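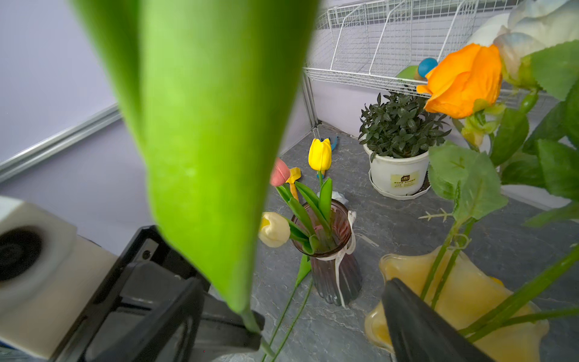
Barış says I should stop calling it a garden. A garden, according to him, has soil that belongs to you, and what I have is a balcony in Pornley with a view of the tyre place and a lease that forbids "permanent planting". He put this in an email, with the subject line Definitions.

I've thought about it more than he'd like. The balcony is two strides long if you don't mind finishing with your nose on the railing. Last November I carried up enough compost to fill nine pots, in the dark, so the woman downstairs wouldn't see the trail on the stairs. She saw the trail on the stairs.

The bulbs came from Narkance, whose catalogue is the best fiction I read all winter. Every tulip in it is "reliable". I ordered 16 of a dark one called Meng, described as nearly black, and in April got something the colour of weak Ribena. Eleven came up. The squirrels had the rest, or the rest had second thoughts. They flowered for nine days, during which it rained for seven, and I was at my sister's for the other two.

Barış's side of it is that for the same money I could have bought cut flowers every week until summer and been properly disappointed each Friday night instead of all at once. He's got a point. I added it up, pots included, and it came to £129, and I then stopped adding because I hadn't got to the watering can.

Canan Tekin, two doors along, grows nothing but mint and gets up to 900 compliments a year on it, by her own reckoning. She has never bought a catalogue in her life. Her mint came from a cutting in a yoghurt pot, and she's asked me more than once whether I'd like some. I keep saying I haven't the room – I have nine pots of dead leaves, so it's sort of true.

You're meant to lift the bulbs once the foliage dies back, dry them off and store them in a paper bag somewhere cool. Mine are still out there. The new Narkance list arrived this morning and I've already turned down the corner on page four, where there's a parrot tulip called Welari. Reliable, it says. I haven't told Barış.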